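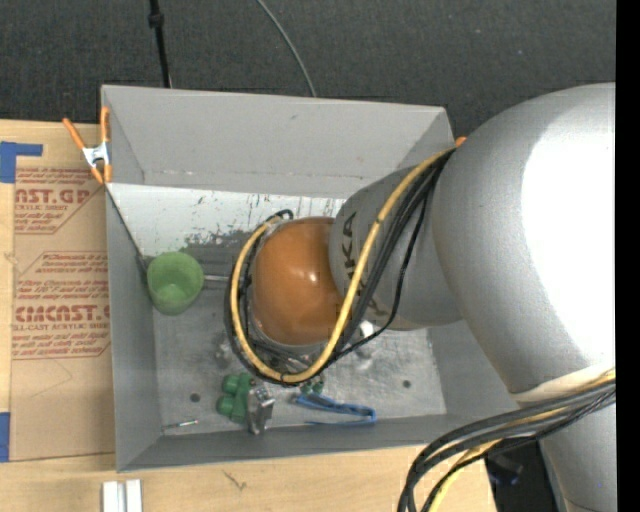 Storage bin

A storage bin is an open-topped, usually rectangular container used to hold loose items that do not have a fixed place of their own. Bins are found in homes, schools, workshops, stores, and warehouses. They differ from boxes in having no permanent lid, from baskets in having solid walls, and from drawers in being free to move. The contents may be of a single kind, as with a bin of screws, or mixed, as with the household bin in which cups, tongs, toys, and small metal parts are kept together until they are wanted or sorted.

Terms

The word bin is an old one in English and first referred to a place for keeping grain or bread. In American use it now covers almost any open container with a flat floor and upright or slightly sloping walls. Tote generally means a bin with handles, and tub a deeper one with rounded corners. A tray is shallower than a bin, although the line between the two is not fixed, and sellers often use both words for the same product. In British use, bin without another word in front of it usually means a container for trash, and storage box or storage tub is more common for the objects described in this article.

Form

Most storage bins are rectangular because rectangular containers can be set side by side without wasted space. The walls may be vertical, but they often slope inward toward the floor. This slope, known as draft, allows a molded bin to be released from its mold and lets empty bins nest inside one another. A steep draft saves a good deal of shelf space when the bins are empty but reduces the usable area at the bottom.

The upper edge, or rim, is commonly folded or thickened. It stiffens the walls, gives the hands something to hold, and may carry a groove for a removable cover. Some bins have openings in the short walls that serve as handles. Others have a cut-down front wall so that the contents can be reached while the bin is on a shelf.

The floor is normally flat. Ribs or shallow channels may be added underneath to prevent bending. Drain holes are provided in bins meant for wet goods and are left out of those meant for small parts, which could fall through.

Materials

Plastic is the most widely used material. Polypropylene and polyethylene are both common; the first is stiffer, and the second is better at taking knocks in cold weather. Sheet metal is used where heat, oil, or heavy parts are expected. Wood was once the standard material for farm and store bins and remains in use for toys and produce. Cardboard and stiffened fabric are used for light goods.

Gray is a frequent color for general-purpose bins. It hides scuffs fairly well and provides a plain ground against which brightly colored objects can be found quickly. White or clear bins show dirt sooner but make the contents easier to identify from outside. Where several departments share a stock of bins, color is often used to tell them apart.

Mixed-item bins

A mixed-item bin, also called a catchall or sundries bin, holds objects that have little in common apart from their size. In a home, the usual contents are drinking cups in use outside the kitchen, cooking tools awaiting return to a drawer, toys, pens, and parts removed from larger objects. In schools and day care centers, similar bins are used for items collected from the floor at the end of the day.

The way objects settle in a mixed bin depends on their shape. Long and narrow pieces, such as tongs and rods, tend to come to rest flat on the floor or propped across other objects. Cups and bowls often lie on their sides, and small pieces may slide into them. Rounded items roll toward the walls or into the corners. Small pieces are the hardest to find, both because they pass beneath larger objects and because they gather along the line where the wall meets the floor.

Depth is the main factor in how easily a mixed bin can be used. In a shallow bin, or a deep one with only a single layer of objects on its floor, each item can be seen and lifted without moving the rest. Once a second layer forms, the user must dig, and the bin begins to serve as long-term storage whether or not this was intended. Household guides generally advise that a mixed bin be emptied before its floor is fully covered.

Sorting

Sorting a mixed bin is usually done at a table, with the bin at one side and the destinations for its contents at the other. Two methods are in general use.

In sorting by kind, all items of one type are removed before the next type is begun. Kitchen tools may be taken first, then toys, then hardware. The method suits large numbers of similar objects, but it requires the sorter to look through the bin several times.

In sorting by order of reach, each item is taken as it comes and placed directly in its group. This is faster when the objects are few or very different from one another. Large items on top are removed first, which exposes the smaller ones. Anything that cannot be identified is set aside and dealt with last.

Items that touch or overlap need some care. A tool with two arms can hook a smaller object and carry it along, and a heavy metal part may shift when the object leaning against it is taken away. Sharp or breakable things are best lifted straight up by their thickest part. The corners are checked at the end, and the bin is then turned over to release dust and crumbs.

Objects that have been used with food should be separated from hardware and toys and washed before they are put away. Cups and tongs that have shared a bin with metal parts may pick up grease or fine metal dust, and wiping alone does not always remove it.

Wear and care

Bins in regular use show wear first on the floor and along the lower part of the walls. Metal objects leave dark scuffs and short scratches as they are dragged or dropped. Worn areas may become smoother and shinier than the surface around them, and blotches can form where liquids have dried or labels have been removed. Such marks rarely affect strength. Cracks at the rim or corners are more serious, and a bin with a cracked rim should not be lifted when full.

Plastic bins may be washed with warm water and dish soap. Scouring pads dull the surface and create fine grooves that hold dirt. Rubber marks can often be removed with baking soda and a damp cloth. Metal bins should be dried at once after washing, especially along seams. A liner of felt, rubber, or thin foam reduces noise and protects both the floor and the contents, although it must be taken out for cleaning and small items may work their way beneath it.

Tables made of wood should be protected from the underside of a heavy bin, where grit can be trapped and scratch the finish. Felt pads are suitable for a bin that stays in one place – a washable mat is preferred where the bin is moved often.

Sizes and regional standards

There is no single worldwide standard for household bins. Makers generally base their sizes on the depth of common shelving, so that one bin, or two placed end to end, will fill a shelf from front to back. Industrial bins are more regular and are often made in fractions of a pallet.

The Gadell series, produced in Vistenik, is an example of a regional system that passed from industry into homes. It was introduced for parts storage in small repair shops and consisted at first of 2 sizes, both open-topped and gray. The larger was 593 millimeters long and the smaller was 236 millimeters deep. The pattern was later taken up by schools in Dindura, where an order for 2,000 bins was placed to replace wooden crates. Used Gadell bins are still traded in the region and are valued for their thick floors.

The Shek pattern, which followed, has steeper walls and nests more closely. Because its floor is narrower, it is less suited to long utensils and tools, and many households that own both types keep the older form for mixed items.

Safety

A full bin should be lifted with both hands and carried close to the body. Bins kept above shoulder height should hold only light goods. Where young children are present, small parts should be kept in a covered container, and mixed bins on low shelves should be checked regularly for items that present a choking hazard. Bins set on a table should rest fully on its surface, away from the edge and clear of any cords that could be pulled or caught beneath them.

See also

Basket
Crate
Drawer organizer
Tote
Tray

This article was last revised on October 22, 2021.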